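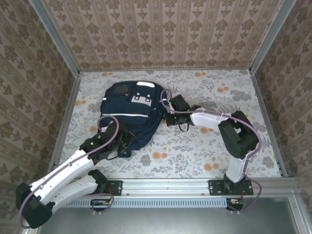 Two arms, one rail – what are your rules for the shared zone?

wileo_bench
Hello all. We are writing the house rules for our cells with two arms on one rail, and I would like to hear how others do it before I print them and everybody starts to ignore them. The work is soft goods: bags, backpacks, folded clothes. Both arms must often hold the same object, so the usual advice "never let the two envelopes overlap" does not help us much.

My draft at present:

1. Each arm has its own home position, outside the shared zone. No episode starts until both are home.
2. When both grippers hold one object, the speed limit of the slower arm is valid for both.
3. No hands over the rail while the wrist lights are green. With us green means the arm is enabled.
4. Cables are checked for free movement at the start of each shift, with the arms moved slowly through the full reach.
5. Wall and floor coverings are changed only with power off.

What is missing? What is too much?

sellholm_tom4
Rule 2 is good but I would add force, or current if you have no force sensing. Speed is not what tears a strap. Two arms can pull against each other very slowly and still cook a motor. We stop both when either one is over its limit for 2 seconds.

grauwacke
I don't agree with rule 3 as written. A light on the wrist is an indicator and you cannot build a safety rule on it. An LED can fail. The rule should be: no hands inside unless the stop is pressed and you pressed it yourself. Then the colour doesn't matter.

wileo_bench
Grauwacke, I accept this. I wanted something the operator can see from the chair, but you are right that a dark light would then mean "safe", and this I cannot promise. I will turn it round: stop pressed first, the light only as a second look.

hinterrad
On cables. Your check once per shift is fine for the start, but how do you leave the slack? We had ours in loose loops along the links, because with a tight cable the wrist could not turn fully. Then a loop went under a bag handle and the gripper closed on both. Now we clip at the elbow and leave slack only at the wrist. It took 4,000 cycles before we had to change one.

sellholm_tom4
Clipping at the elbow gave us broken wires exactly at the clip. I prefer the big loop and to teach people to look where it lies before they close the gripper. With backpacks it is the straps which are the problem anyway – one hanging strap and a cable loop will find each other.

hinterrad
Then your clip was too tight, sorry. Use a soft tie and let the cable slide a little.

sellholm_tom4
It was a soft tie. We can disagree on this one.

pling
I am new here, sorry if it is a basic question. Why is changing the wallpaper a power off job? On our Evitton cell we swap the floor sheet between recordings with the arms parked. If I must power down each time I lose the calibration and half the morning.

wileo_bench
Not basic at all. For the floor you have to lean in with both arms and your head, and you are looking at the corners of the sheet, not at the robot. Parked is only a software state. If your calibration does not survive a power cycle, I would repair this first.

grauwacke
Agree with the above. Also fix the sheet flat at all edges. A gripper that presses down on a bag will push a loose sheet into folds, and then you are collecting data about folds. And write down which wall pattern and which floor pattern go with which set. We did not, and two sets from July are now useless for comparing.

dagdag_user
One thing nobody mentioned: boards near the base. If you have small boards and open wires below the rail, put a cover on them before somebody drops a zip puller or a coin inside. Backpacks are full of such things. Our rule is that every bag is emptied and shaken before it goes in the cell, all pockets.

wileo_bench
Very good, this goes in as rule 6. And the cover I will order on Monday.

pling
Does it make a difference whether the bag lies on its back or on its front? We have no rule and every operator does it differently.

dagdag_user
For training you want it different. For acceptance tests, no: front up, same place, a tape mark outside the sheet so it is not in the camera view.

wileo_bench
Thank you. New draft, only the changed ones:

2. Two grippers on one object: slower speed for both, and both stop if one is over the current limit for 2 seconds.
3. Stop pressed by the person who reaches in, before reaching in. Lights are information only.
4. Cable check as before. Clip or loop is left open until you two have agreed.
6. Bags emptied and shaken, all pockets.

grauwacke
Number 4 will stay open a long time then. In 1, please write who confirms that both arms are home – the operator or the software?

wileo_bench
Software checks, operator confirms with the key. I will add it.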